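Flavley Planner: Frequently Asked Questions

Maintained by Rogelio Barredo. Corrections go to the tracker, not to my inbox.

Is Flavley a foundation model?

No. It is a task planner that sits on top of whatever controller you already run. It takes a goal, a list of skills and a stream of object estimates, and it decides which skill to call next. If a reseller told you it "understands the home," ask them to show you the file where that happens. I wrote most of the files and I haven't found it.

Does it handle two arms?

It handles two arms the way most planners do, with a shared clock and a lot of waiting. Each arm has its own queue, and a skill can claim one arm or both. Tool jobs usually claim both. Sweeping up and emptying a dustpan over a wastebasket is a good test, since the broom arm has to stay out of the way while the other one tips.

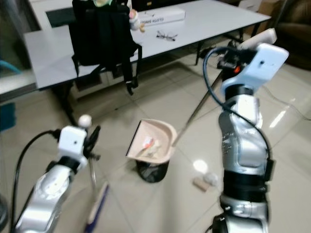 The default lock is conservative. When one arm holds a both-arm skill, the other can't start anything of its own until the first reports finished or failed. People complain that this is slow, and it is. You can set a looser lock per skill, but read the collision notes first. Nobody who has filed a bug about crossed wrists had read them.

What success rate should I expect?

I don't know, and I would distrust anyone who gives you one number. On our tidying suite, release 33 finished 67 percent of 200 runs without a human stepping in. The same release did much worse when we moved the lamps. The suite was written by the people who wrote the planner, so treat the 67 as flattering.

Can I swap in my own perception module?

Yes. Anything that publishes labeled poses with a confidence value will work. We ship an adapter for Emside, and Navarro has a community one that I don't maintain.

Please don't hard-code the confidence to 1.0. The planner uses that value to decide whether to look again before reaching, and if everything is certain it never looks again.

Why does it keep failing on clear plastic and shiny floors?

Perception is where most "planner bugs" end up once somebody reads the log. The planner can only work with the objects it is given, and some objects arrive late, arrive twice or never arrive. 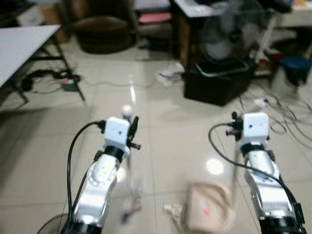

Object estimates get worse in ordinary rooms, and ordinary rooms are what people want to run this in. Depth sensing is poor on clear surfaces, and a reflection can turn up as an extra object with a perfectly respectable score. A see-through bottle with a white cap may come through as a cap and nothing else, and glossy tile with ceiling lights streaking across it gives the detector plenty to be wrong about. Cables sprawled over the floor are their own problem — our default label set has no class for them, so they get ignored or called something silly. Add a keep-out class before you let the base drive anywhere.

Will more training data fix that?

Some of it. I have been hearing "more data" as the answer to everything for a long time, often from people who sell data. Check your calibration first. Then check your timestamps.

Does it replan when something slips?

If your gripper reports it. Flavley compares the expected grasp state with the reported one on every tick. A gripper that only says "closed" will cheerfully tell us it is holding a tool that is on the floor.

Can I watch what it is doing?

Flulten is the log viewer. Open it on port 1375 and load a run. Every decision is listed with the inputs that led to it. There is no live 3D view and I am not planning one — they look great in meetings and I have yet to debug anything with one.

Is it safe to run unattended?

No. Keep a person at the stop button. The planner is not a safety system and neither is the lock described earlier.

When is the next release?

July, if the queue rewrite passes the tidying suite. If it doesn't, later than July.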